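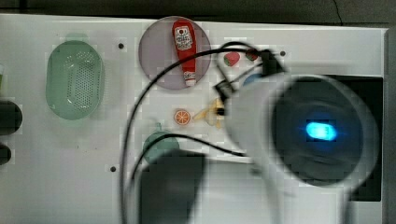

Sorting out a mixed lot of play kitchen food
Forum > Toys > Cleaning and Storage

grindine_mom
Posted 09/05/2018
I've got a mixed lot of play food and dishes spread out on a white table. There's a mint green oval colander, a mint cup, a see-through plate in a sort of lavender gray, the ketchup bottle, a strawberry, an orange slice and a half-peeled banana. How do you split this up for storage? I was going to do one bin for food and one for dishes.

pretell510
Two bins is fine. The colander is a dish, so put that in first and use it to hold the small fruit.

Tonantzin Espinoza
I don't agree with storing fruit in the colander. Then the kids have to empty it before they can play with it. Mine have one open tray for everything and they put it away themselves.

pretell510
One tray works until you have over 800 pieces.

grindine_mom
Nowhere near that. The ketchup goes with food, right? My sister says it's a dish because it's a container.

Tonantzin Espinoza
Food. It's ketchup.

grindine_mom
Ok. My other question is washing. The orange slice looks soft and felted, and the pale yellow one is fuzzy like felt too, with a fat rounded top and a narrower stalk. I don't know what it's supposed to be.
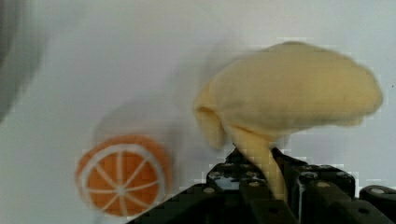
Re: washing the fuzzy one

Tonantzin Espinoza
Looks kind of like a mushroom to me. I'd spot clean it with a damp cloth and a little dish soap, then let it air dry.

pretell510
I put all our soft ones in a mesh bag on cold - never had a problem.

Tonantzin Espinoza
I did that in March and two came out lumpy. Depends on the stuffing.

grindine_mom
Spot cleaning then. It's going in the food bin as a mushroom.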